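Venkatesh Mathew
@vmathew · 20/2/23

Journée portes ouvertes chez Nondotix. J'avais dit que je n'irais plus à ce genre de choses. J'y suis depuis l'ouverture, badge au cou, café tiède à la main. Fil.

1/ Accueil très pro. On me remet un tote bag, un stylo et une brochure de 30 pages où le mot « écosystème » revient plus souvent que le mot « robot ». Je garde le stylo.

2/ Discours d'ouverture par un monsieur de Skorance, le partenaire financier. 7 minutes annoncées. On a eu droit à la genèse de la boîte, au garage, au deuxième garage, puis à une citation de Saint-Exupéry. Le public a applaudi la fin avec beaucoup de sincérité.

3/ Visite de l'atelier par groupes. Dans le mien, un retraité de la métallurgie qui pose toutes les bonnes questions - couple, jeu dans les articulations, usure des câbles - et une stagiaire qui répond « je me renseigne » avec une dignité admirable.

4/ On nous montre le projet Magalhães. Objectif : 2000 manipulations d'objets du quotidien. Des ustensiles, des bocaux, des jeux de société, bref, mon dimanche. Sauf que moi, personne ne m'a financé.

5/ La démo, enfin. On nous demande de rester derrière la ligne et d'éviter les flashs. Silence de cathédrale. Un bras plus gros que mon frigo s'occupe d'un ustensile de cuisine et tout le monde retient son souffle. 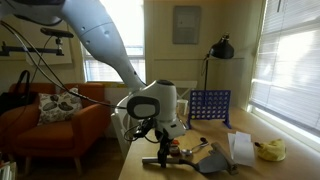

6/ Le retraité, à voix basse : « Ma femme fait ça en téléphonant. » Rire nerveux côté Nondotix.

7/ Cela dit, je râle, mais c'est assez hypnotisant. Je suis resté pour la séance suivante, puis pour celle d'après. La stagiaire m'a reconnu. Elle s'était renseignée pour les câbles.

8/ Prochaine édition en mai, sur le site de Pirkgate, 150 places, inscription obligatoire. Je n'irai pas - j'ai juste rempli le formulaire pour voir s'il marchait. Il marche.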